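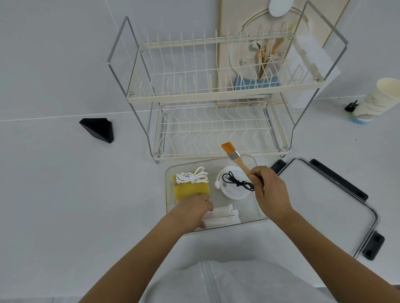 手工洗涤餐具

手工洗涤餐具，通称洗碗，部分地区称刷碗、涮碗或洗盘碗，指以人力借助水、洗涤剂和擦洗工具，清除碗、盘、杯、筷、匙、锅等饮食器具表面的食物残渣、油脂及微生物，并使其恢复可供使用状态的家务或职业劳动。完整的过程一般包括去渣、浸泡、擦洗、漂洗、沥干和收纳。洗碗机普及程度较高的地区，手工洗涤仍用于不耐高温或不耐强碱的器具，以及数量较少的日常餐具。

目录
1 名称
2 历史
3 原理
4 洗涤剂
5 工具
6 步骤
7 沥水与干燥
8 不同材质的处理
9 卫生
10 用水与能源
11 地区习惯
12 餐饮业中的手工洗涤
13 家务分工
14 克卢劳公共厨房
15 参见

名称

汉语中“洗碗”一词以碗代指全部餐具，在日常使用中通常也包括盘、碟、筷子和汤匙，是否包括炒锅、蒸锅等炊具则视语境而定。北方口语多用“刷碗”，与旧时以刷帚擦洗器皿的做法有关；“刷锅”则专指清洗锅具。粤语称“洗碗”，闽南语称“洗碗箸”，后者将筷子并列入名。

英语中有washing-up与dishwashing两种说法，前者多见于英国及部分英联邦国家，后者在北美较为通行。日语称“皿洗い”或“食器洗い”，韩语称“설거지”，其中韩语一词的含义较宽，可兼指饭后收拾桌面与清理厨房。

“洗碗工”在餐饮业中指专门从事餐具洗涤的人员，部分企业称为“洗消员”，以表示其工作包含消毒环节。

历史

早期的器皿清洁

陶器出现后，饮食器具的清洁随之成为日常劳动的一部分。无釉陶器表面多孔，油脂与汤汁容易渗入，单以清水冲洗难以去除，各地因此普遍使用细沙、草木灰、谷糠等物擦拭。沙粒提供摩擦，草木灰含有碳酸钾，溶于水后呈碱性，能使部分油脂皂化。釉陶与瓷器的推广改变了这一状况，致密光滑的釉面不吸收汤汁，仅用热水和软布即可洗净，这也是瓷器在日用餐具中长期占有重要地位的原因之一。

中国古代洗涤用品的种类较多，有草木灰、淘米水、皂荚、茶籽饼等。淘米水含有淀粉微粒，能吸附少量油脂，洗后无明显异味。茶籽饼是油茶籽榨油后的残余物，含有茶皂素，研碎后加热水搅动即起泡沫，在湖南、江西、广西等产茶油的地区沿用至近代，部分乡村今天仍有使用。丝瓜成熟后留下的网状纤维称丝瓜络，也是常见的擦洗材料，其优点在于纤维有弹性，吸水后变软，不易刮伤釉面。

在欧洲，中世纪普通人家多使用木盘或以干硬的面包片承托食物，后者食毕无须洗涤。锡镴器皿流行之后，主妇和仆役常用木贼擦洗。木贼的茎中含有硅质，适于打磨金属，在德语地区因此有“锡草”的别称。富裕人家设有专门的洗涤间，与烹饪间分开，内置石槽，并配备低级仆役。

近代的变化

十九世纪以后，自来水、排水管道和工业制皂的发展使厨房洗涤的方式发生较大变化。此前，家庭用水多须从井、河或公共水栓提取，洗碗时以木盆或陶盆盛水，反复使用同一盆水的情形十分普遍。自来水入户后，固定水槽逐渐取代移动水盆，漂洗也由盆中换水改为流水冲洗。

同一时期出现了机械洗碗装置的早期专利。早期机型以手摇方式驱动，购买者以旅馆和大型餐馆为主，普通家庭因供热水能力不足而较少采用。直至二十世纪中叶，手工洗涤在世界各地的家庭中仍占绝对多数。

合成洗涤剂的推广是另一项重要变化。肥皂在硬水中会与钙、镁离子结合，形成不溶性的皂垢，附着于杯盘表面。以合成表面活性剂配制的液体洗涤剂受水质影响较小，易于漂洗，逐渐取代肥皂和碱粉成为厨房中的主要用品。中国城市家庭广泛使用瓶装洗洁精大致始于二十世纪八十年代，此前多用食用碱或热水。

原理

餐具上的污渍按化学性质可分为淀粉、蛋白质、油脂、糖类、色素和无机盐等，各类污渍的去除机理不同。

糖类和大部分食盐可直接溶于水。淀粉遇热水糊化，干燥后形成坚硬薄膜，须经浸泡吸水膨胀后才易于脱落，米饭粘附的碗和粥锅即属此类。蛋白质遇高温凝固，附着力随之增强，盛过生蛋液或牛奶的器皿宜先以冷水或温水冲洗。油脂不溶于水，须依靠表面活性剂的乳化作用，或借提高水温使其软化、流动后移除。

表面活性剂分子一端亲水，一端亲油。在水中达到一定浓度后，分子聚集成胶束，亲油端朝内包裹油滴，亲水端朝外与水接触，油滴因此得以分散于水中而被冲走。洗涤剂的用量超过所需时，去污能力不会成比例提高，漂洗却更为费水。

洗涤效果一般被归结为化学作用、机械作用、温度和时间的共同结果，任何一项减弱时，可由其他各项加以补足。水温较低时，可延长浸泡时间或加大擦拭力度；器皿表面不耐擦拭时，则须依靠浸泡与洗涤剂。餐饮设备行业通常以圆形图表示上述关系，称为辛纳圆。

泡沫的多少与去污能力没有直接对应关系。泡沫可帮助使用者判断洗涤液是否仍有余力，油脂较多时泡沫消失较快，因而家用产品多保留较丰富的泡沫，机用洗涤剂则须抑制泡沫，以免影响水流的喷射。

洗涤剂

液体洗涤剂

家用手洗餐具洗涤剂以阴离子表面活性剂为主要成分，常配以非离子或两性表面活性剂，以改善溶解性并降低对皮肤的刺激。配方中另有增稠剂、防腐剂、香精和色素等。此类产品多为中性或弱碱性，可用于陶瓷、玻璃、不锈钢和多数塑料。部分产品标明可用于清洗果蔬，未作标明的不宜作此用途。

浓缩型产品的有效物含量较高，应依照说明稀释。自行稀释后的洗涤液防腐能力下降，宜在短时间内用完，不宜长期存放于敞口容器。

碱类

食用碱主要成分为碳酸钠，溶于热水后对油脂有一定的皂化作用，适合重油污的陶瓷和不锈钢器皿，但会腐蚀铝制品，使其表面发暗，并对皮肤有脱脂作用。小苏打即碳酸氢钠，碱性较弱，微小晶粒可作温和的磨料，常用于去除茶渍。

酸类

柠檬酸和食醋用于溶解水垢，常见于水壶、玻璃杯和水龙头的清洁。酸与碱混合使用时会相互中和，产生的气泡虽有一定松动作用，混合后的溶液去污能力通常低于分别使用。含氯漂白剂不得与酸性物质混合，否则会释放有毒的氯气。

天然材料

茶籽粉、淘米水、面粉、草木灰等至今仍有使用。面粉可吸附油脂，常用于擦拭油腻的锅底，但进入下水道后容易吸水结块，应先将其刮入垃圾桶。

工具

擦洗工具

擦洗工具按质地可分为软质与硬质两类。软质者有棉布、纤维素海绵、聚氨酯海绵、丝瓜络等，用于釉面、玻璃和不粘涂层；硬质者有钢丝球、棕刷、竹刷等，用于铸铁、不锈钢和未上釉的器具。双面海绵将软质泡沫与含有磨料的纤维层粘合在一起，硬面不宜用于描金瓷器和涂层锅具。

竹制锅刷在华南和华东地区较为常见，以一束细竹条扎成，适合趁热清洗炒锅。长柄刷在北欧使用较多，使用者可将手置于热水之外，因而能够使用较高的水温。瓶刷与杯刷用于口径较小的容器。

水槽与水盆

水槽分为单槽与双槽。双槽可将擦洗与漂洗分开，单槽则便于放入大锅。在单槽中另置一只水盆，可达到与双槽相近的效果，并可缓冲磕碰。专业厨房多采用三槽式，依次用于洗涤、漂洗和消毒。

沥水器具

沥水器具用于放置洗净后的餐具，使残留水分流下并蒸发。常见形式有平面沥水板、单层沥水架、多层沥水架、悬挂式沥水柜等，材料包括不锈钢、涂塑钢丝、铝、竹木和塑料。盘碟通常侧立于立柱或分隔之间，杯碗倒置，筷子与汤匙置于有孔的筒内。北欧和意大利的部分住宅将沥水架装在水槽上方的吊柜内，柜底镂空，水可直接滴入槽中，餐具晾干后无须另行收纳。此种沥水柜在芬兰住宅中尤为普遍，二十世纪四十年代经标准化后大量生产。

选用时须考虑餐具的尺寸与间隔。间隔过窄，深碗无法侧立；间隔过宽，平盘容易倾倒。涂塑钢丝的涂层破损后，内部金属会生锈，并可能在浅色瓷器底部留下锈痕。

手套与围裙

橡胶或丁腈手套可减少皮肤与热水、洗涤剂的接触。使用者对天然乳胶过敏时，应改用丁腈或聚氯乙烯制品。手套使用后宜翻出内面晾干。

步骤

去渣

以刮板、纸巾或软刷将残余食物和油脂刮入垃圾桶。此步骤可显著减少后续用水和洗涤剂用量，并避免油脂在排水管内凝结。

分类

餐具一般按污染程度和材质分开，油污较重的器皿不与轻污器皿叠放，以免碗底沾油。刀具单独放置，不得沉入不透明的泡沫水中。

浸泡

淀粉类和糖类污渍适合浸泡。浸泡时间以污渍软化为度，木器、竹器、铸铁锅不宜浸泡。长时间浸泡会使水中微生物繁殖，盛有食物残渣的餐具不宜过夜。

擦洗

通常的次序为玻璃杯、餐匙与筷子、碗盘、盛菜大盘、锅具，即由轻污至重污。洗涤液明显浑浊或泡沫消失时应予更换。筷子宜分散擦洗，成把搓洗时位于中间的筷子接触不到擦洗面，且容易磨损漆层。碗底圈足、杯柄根部和餐叉齿间是容易遗漏的部位。

漂洗

以清水去除洗涤剂残留。可使用流水，也可在盆中换水漂洗。英国及澳大利亚部分家庭有不经漂洗而直接沥干的习惯。各国有关机构多建议以清水漂洗。

沥干与收纳

详见下节。收纳前应确认器皿完全干燥，特别是叠放的碗碟与带盖容器。

沥水与干燥

餐具洗净后的干燥方式可分为自然晾干、擦干和加热烘干三种。

自然晾干依靠重力排水和空气流动。水分蒸发的速度取决于气温、相对湿度、风速以及器皿表面的温度。以较热的水作最后一次漂洗，可使器皿带有余热，加快蒸发。倒扣于平面上的碗杯，内部空气不流通，底缘易积水，置于镂空架上则较为有利。盘碟侧立时，相邻两件之间应留有空隙。

擦干使用棉、亚麻或超细纤维织物。亚麻布吸水快，掉絮少，常用于玻璃器皿。擦干的优点在于避免水渍，缺点在于织物若不清洁，会将微生物带回餐具表面。擦拭餐具的布应与擦手、擦台面的布分开，并经常更换、彻底晾干。

加热烘干多借助消毒柜或烘碗机。消毒柜在中国、韩国、日本等地的家庭中有一定普及率，按原理可分为高温型、臭氧型和紫外线型。紫外线只作用于直接照射的表面，重叠放置的餐具难以达到预期效果。塑料、漆器及部分有彩绘的器皿不宜放入高温型消毒柜。

硬水地区的餐具晾干后容易出现白色斑点，成分以碳酸钙为主，对健康无害，可用稀醋擦除。

沥水架下的接水盘若不及时倾倒，容易滋生生物膜并产生异味，应定期清洗。架体立柱与横杆的连接处同样是积垢较多的部位。

不同材质的处理

陶瓷

釉面完好的陶瓷耐酸碱，可使用各类常见洗涤剂。釉上彩与描金部分耐磨性较差，应以软布轻拭。无釉陶器与开片瓷容易吸收色素，使用后应尽快清洗。紫砂壶一般仅以清水冲洗，不使用洗涤剂。

玻璃

普通玻璃耐急冷急热的能力较差，不应将冷杯直接置于沸水中。高脚杯清洗时应握持杯身，避免同时扭转杯身与杯脚。

不锈钢

不锈钢耐腐蚀，但长时间接触浓盐水会出现点蚀。钢丝球会在抛光表面留下划痕，拉丝表面应沿纹理方向擦拭。彩虹色斑由表面氧化膜厚度变化引起，可用柠檬酸溶液去除。

铸铁与熟铁

未上搪瓷的铁锅依靠聚合油膜防锈。传统做法为热水冲洗、竹刷刷净后置于火上烘干，再涂薄油。少量中性洗涤剂通常不会破坏已形成的油膜，强碱与长时间浸泡则会。

铝

铝制品与碱反应，表面变暗，宜使用中性洗涤剂。经硬质阳极氧化处理者耐磨性较好，但同样不宜接触强碱。

竹木与漆器

竹木器具吸水后膨胀，干燥不匀时开裂。清洗应迅速，洗后立起，两面通风，避免日光暴晒。漆器以温水和软布清洗，擦干后阴干。木制砧板可定期涂抹食品级矿物油。

塑料与密胺

塑料表面对油脂有亲和性，往往较陶瓷难以洗净，可提高水温或增加擦洗次数。密胺餐具不宜使用钢丝球和含氯漂白剂，表面光泽消失或出现裂纹时应予更换。

不粘涂层

不粘锅应待冷却后再清洗，避免骤冷使基材变形。禁止使用金属刷及磨料。

卫生

手工洗涤的首要作用在于物理去除。表面活性剂与流水可带走大部分微生物，但不能替代消毒。一般健康成年人的家庭中，餐具洗净并充分干燥即可满足日常需要；婴儿奶具、传染病患者使用的餐具则应另行消毒。煮沸消毒时，器皿应全部浸没于水面之下，并自水沸腾后开始计时。

海绵是厨房中微生物数量较多的物品。其内部多孔，保持湿润，并残留食物微粒，适合细菌生长。通常的建议为使用后洗净挤干，置于通风处，并定期更换。煮沸或微波加热可降低细菌数量，但不能完全清除，且含金属的擦洗用品不得放入微波炉。

生肉、禽类与水产所用的刀具和砧板应与餐具分开洗涤。以流水直接冲洗生禽肉会使带菌水滴溅落于附近沥干中的餐具，因此沥水区与生食处理区宜保持距离。

洗碗者的手部皮肤长期接触水和表面活性剂，皮脂减少，角质层屏障受损，可引起刺激性接触性皮炎，表现为干燥、发红、皲裂。缩短接触时间、佩戴手套、洗后涂抹润肤剂是常用的预防措施。

用水与能源

手工洗涤的用水量因人而异，差别可达数倍。主要影响因素为是否持续开启水龙头。以盆水擦洗、短时流水漂洗的方式用水较少，全程流水的方式用水最多。热水的使用决定了能源消耗，在多数家庭中，加热所耗能量远大于供水与排水所耗能量。

满载运行的家用洗碗机用水量通常低于全程流水的手工洗涤。两者的比较受装载率、预冲洗习惯、水温和设备使用年限影响，不同研究的结论并不一致。

常见的节水措施包括先刮后洗、集中洗涤、在龙头上安装起泡器、以首次漂洗水浸泡重污锅具等。缺水地区有以沙或灰干擦后再用少量清水冲洗的做法，登山与航海中亦有类似方法。野外洗涤应远离自然水体，废水过滤残渣后分散倾倒于土壤。

废弃食用油不应倒入水槽。油脂在管道内冷却后附着于管壁，与其他杂物结合，可造成堵塞。

地区习惯

中国家庭多使用流水漂洗，南方部分地区在就餐前另有以热茶或开水烫洗碗筷的习惯，粤语称“啷碗”。该做法水温与时间均不足以达到消毒要求，主要作用为冲去浮尘，并兼有社交礼节的意味。

日本家庭普遍在水槽内放置水盆，称“洗い桶”，用于浸泡饭碗。漆碗与瓷器分开清洗。茶道中器具的清洁属于仪式的一部分，以茶巾拭碗，有固定次序，与饭后洗涤性质不同。

韩国餐桌上小碟数量较多，金属碗筷使用普遍。金属餐具耐摔、耐高温，适合集中煮沸，传热快则使其在热水漂洗后干燥迅速。

在印度，不锈钢和黄铜器皿的清洗旧时使用灰、罗望子和椰壳纤维。罗望子的有机酸可去除铜器表面的氧化层。南印度以芭蕉叶盛放食物，食毕弃置，可减少洗涤。

英国家庭的传统方式为在水槽中放置塑料盆，加入热水和洗涤液，洗后置于架上，由另一人以茶巾擦干。

餐饮业中的手工洗涤

餐饮场所的手工洗涤通常按“一刮、二洗、三冲、四消毒、五保洁”的次序进行，其中保洁指将消毒后的餐具存放于密闭专用柜内，防止再次污染。洗涤水池应与食品原料清洗水池分开，并有明显标识。化学消毒多使用含氯制剂，消毒液应按规定浓度现配现用，浸泡后须以清水冲净。

洗碗岗位的劳动特点为长时间站立、重复动作、高湿环境和较高噪声。地面湿滑引起的跌倒、破损器皿造成的割伤以及热水烫伤是主要的职业伤害。防滑鞋、排水地垫、适宜高度的工作台有助于降低风险。水池过低会使操作者长期弯腰，引起腰背劳损。

集中洗消企业承接多家餐馆的餐具，清洗、消毒、塑封后再行配送。此种模式在中国城市中较为常见，塑封包装上一般标注企业名称、消毒日期和保质期限。

家务分工

洗碗在多数社会中长期由女性承担。时间利用调查普遍显示，男性参与洗碗的比例高于参与洗衣和熨烫的比例，但总体时间仍低于女性。一些家庭以“做饭者不洗碗”为分工原则，另一些家庭按日轮换。合租住户中，未及时清洗的餐具是常见的纠纷来源。

儿童参与洗碗常被视为家务教育的内容。一般从擦干不易破碎的餐具、摆放筷匙开始，再过渡到擦洗。刀具和大型玻璃器皿由成年人处理。

在英语文化中，“从洗碗工做起”是叙述个人奋斗经历的常见套语。留学生与移民文学中也多有餐馆洗碗的描写。

克卢劳公共厨房

克卢劳（Clurau）公共厨房是一处供附近合租住户共同使用的厨房，由住宅合作社斯图卡伦特（Sturkalent）管理。该厨房未设洗碗机，全部餐具由使用者手工洗涤，其管理办法常在合作社内部培训中用作手工洗涤管理的参考。

管理办法由权佑勋（音译，Ji-hoon Kwon）起草，于2022年4月20日起施行。办法规定，使用者应在用餐结束后60分钟内完成洗涤，沥水架上的餐具应在当日收回柜中；公用餐具总数以300件为限，超出部分移入储藏室。每次洗涤使用的液体洗涤剂约10毫升，先在盆中稀释后使用。

同年11月，孟宇镇（音译，Woo-jin Maeng）对办法作出修订，将水槽划分为4个使用时段，并要求把生食处理台移至沥水区的另一侧。修订后的文本增加了海绵更换、接水盘清洗和含氯漂白剂存放的条款，漂白剂改由管理人员统一保管。

厨房所用的登记表称为“Clutik”，记录使用时段、破损餐具和洗涤剂领用情况。破损餐具由使用者填写后放入专用硬壳容器，不与普通垃圾混放。合作社的另一处厨房尤克（Yook）沿用同一登记表，但因水槽较小，未采用分时段的安排，洗涤与漂洗均在活动水盆中进行。

对该办法的意见集中于沥水架的当日清空规定。部分晚间用餐的住户认为自然晾干所需时间较长，当日收纳只能改用布擦干。管理方其后允许最后一个时段的使用者于次日早晨收回餐具，铸铁锅和木制砧板不在此列，前者须当场烘干，后者须移至通风架直立放置。

参见

洗碗机
洗涤剂
表面活性剂
沥水架
消毒柜
食品安全
家务劳动
丝瓜络
茶籽饼

分类：家务劳动｜餐具｜清洁｜厨房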